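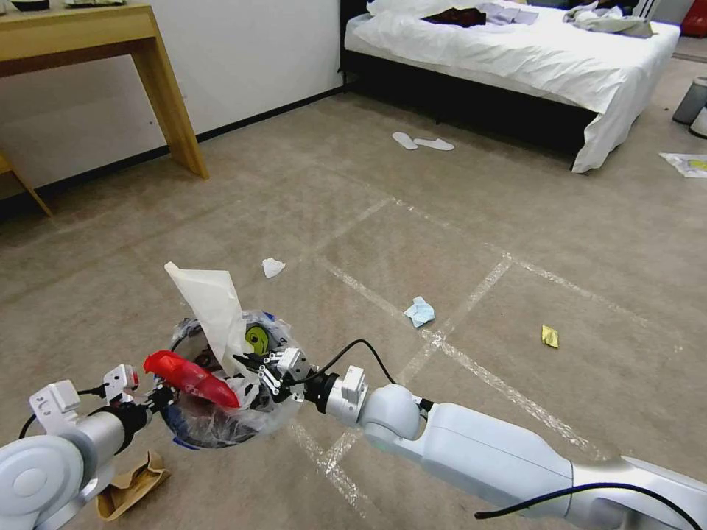

Picking Up a Floorful of Small Rubbish
Bedroom and carpet tips, page 7

There is a kind of mess that doesn't count as mess until you are on your knees in it. Tissues, wrappers, the corner off a cardboard box, a bottle that rolled away from its fellows. Each piece weighs nothing and takes a second to pick up, which is exactly why it has been there since Monday.

What follows is how I deal with it. I have a carpeted bedroom, a bad back and a limited supply of patience, and the method has been cut down to suit all three.

Take the bin to the litter

Most people stand the bin by the desk and ferry things to it, one crumpled tissue at a time, like a very slow bird building a nest. Pick the bin up and bring it with you. If it is too heavy to carry in one hand, it is the wrong bin for this job, or it wants emptying first.

A small bucket does very well. Mine is the size children take to the beach. It goes under beds and between chair legs, and when it is full I stop, have a cup of tea and consider whether the rest of the floor is really all that bad.

Line it, and tape the liner down

An unlined bucket is a bucket you will have to wash. Use a clear bag and fold it well over the rim. With a clear bag you can see the earring, the good pen or the train ticket before it goes out with the rubbish.

The trouble with liners in small buckets is that they slide in. You drop a tissue on top, the whole bag sighs and follows it down, and you are left fishing for the edge among things you had hoped not to touch again. Two remedies:

Push the air out first. Put a fist in the bag and press it right to the bottom and into the sides before you fold it over.

Then tape the fold to the outside of the bucket. Short pieces, sticky side doing as little as possible. Masking or painter's tape comes away later without a fight. Parcel tape comes away with the bag, the label and some of your fingernail.

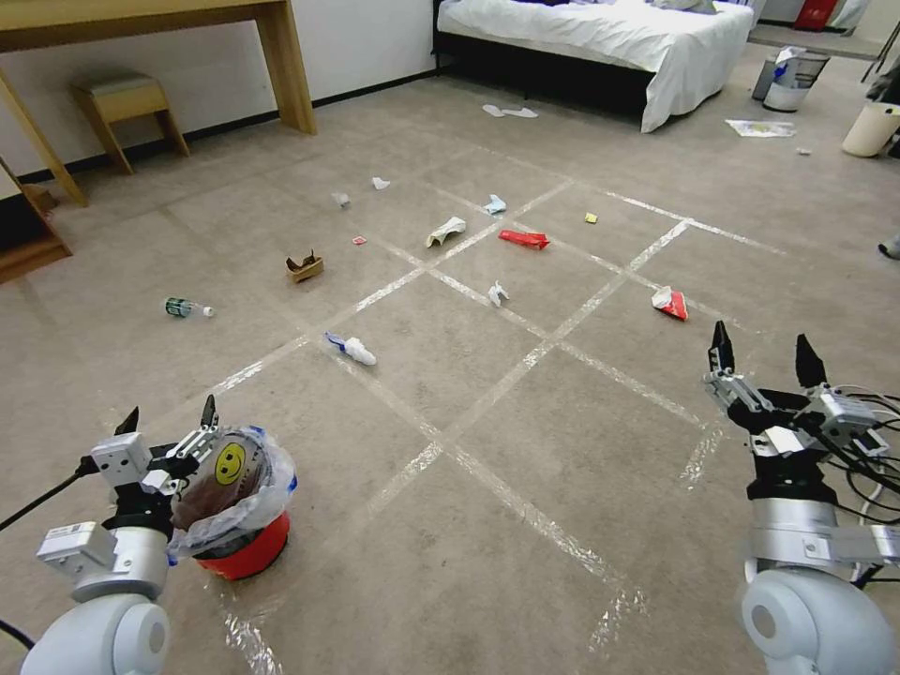
Divide the floor up

Carpet has no landmarks. You start by the door, get distracted by something under the chair, and finish by stepping on a bottle top you would have sworn you had already picked up. So divide the floor into squares and clear one before you look at the next.

You can do this in your head if you have that sort of head. I haven't, so I borrow the idea from Jeanine Bakker, who ran the stockroom at Van den Broek for years and could not see a floor without wanting to mark it out. She used tape. Clear packing tape is tidy to look at but try a bit in a corner first, as some carpets hold on to the glue, and a sticky line will collect fluff until the end of time. On a deep pile, use string.

Work from the far side back towards the door. Big light things first (cardboard, paper bags, packets), then the tissues, then the scraps. If you begin with the scraps you will fill your afternoon and the room will look precisely as it did.

White tissues show up nicely on a beige carpet. Bits of clear plastic do not. Get your eye down low, or lay a torch on the floor and let it shine along the carpet in the evening. You will find things. You may wish you hadn't.

What to pick up with

Fingers, mostly. For used tissues I turn a sandwich bag inside out over my hand, as dog owners do. Long-handled grabbers are good for bottles and packets and hopeless for anything flat. The Genton one I was given at Christmas can lift a full tin of beans but has yet to master a sweet wrapper.

For the specks, wrap a strip of tape round your palm, sticky side out, and dab. This is cheaper than a lint roller and makes you feel every bit as foolish.

A brown paper bag standing by is handy for the clean paper and card, if your council takes it. Flatten the card before it goes in. Crumpled tissues go with the general rubbish.

Bottles: check they are empty, squash them, put the cap back on. Check they are empty before you squash them. I mention the order because I have had to change my socks.

Getting the bag out
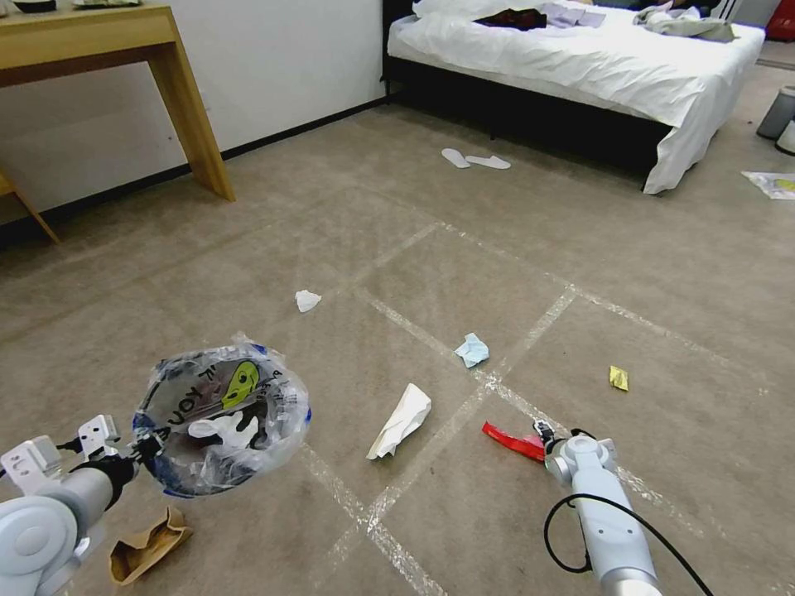 Peel the tape off first, all of it, including the piece round the back. Gather the rim with both hands and lift straight up. If the bag clings, tip the bucket on its side and let some air in underneath. A few holes drilled in the bottom of the bucket cure this for good, though you then own a bucket with holes in it.

Stop at two thirds full. An overfilled bag will not close, and whatever is sticking out of the top will be back on the carpet before you reach the stairs. Hold it away from your legs if there is anything pointed in it.

Tie it at once. A bag left open beside the bed for a minute will still be there at breakfast, and somebody will have kicked it.

While you are down there

Slippers up, and look underneath. Shake out anything hanging over the side of the bed. Clothes lying on top of it can be dealt with after the floor, as otherwise you will end up folding jumpers and calling it progress.

Vacuum last, when the tape is up. Ririva sell a set of nested floor bins called Restow, 15 litres for the largest, and they are perfectly nice. The bucket cost me 2 pounds.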